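Home Archive About Subscribe

Mar 28, 2025

I got my measles titer back, and it says I am "equivocal." I have been called worse by labs.

The background is that I was born in one of those years when kids got a single shot and a lollipop, and my records live in a shoebox that went missing two moves ago. With cases popping up again, I called the clinic in Drakby and asked for a booster. I was number 12 in the phone queue, and then, after a song I now know by heart, number 12 again. 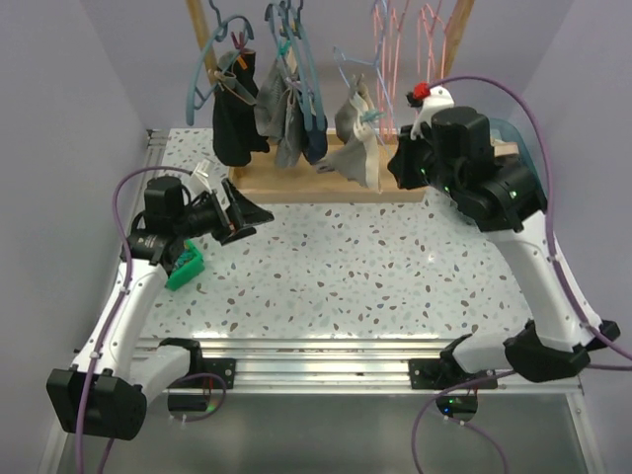 The nurse, Noura Chidiac, suggested a blood test first. Fine. The bill came to $292, of which my insurance covered the part where they said hello. My sister Delphine Nakamura pointed out that the vaccine itself costs $111 at the Semaan pharmacy, no appointment, and that I could have been done before lunch. She is right about most things and I try not to encourage it.

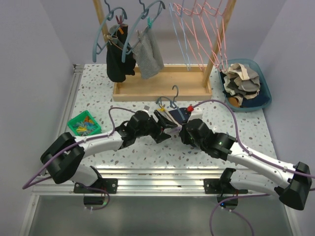

So I went to Semaan. The pharmacist asked if I was pregnant, allergic to gelatin, or planning to faint. I said no to the first 2 and asked for a chair. 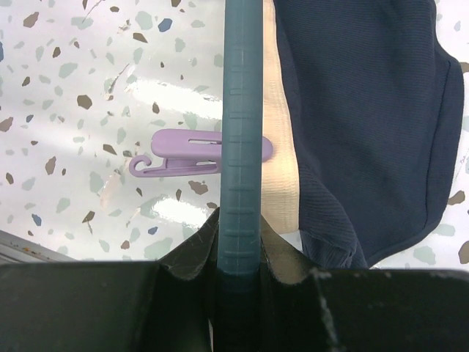
My arm was sore for a day and I complained for three. The second dose is at the end of April, if I can find the little card they gave me. It's either on the fridge or in the car. I bought a new shoebox for it anyway.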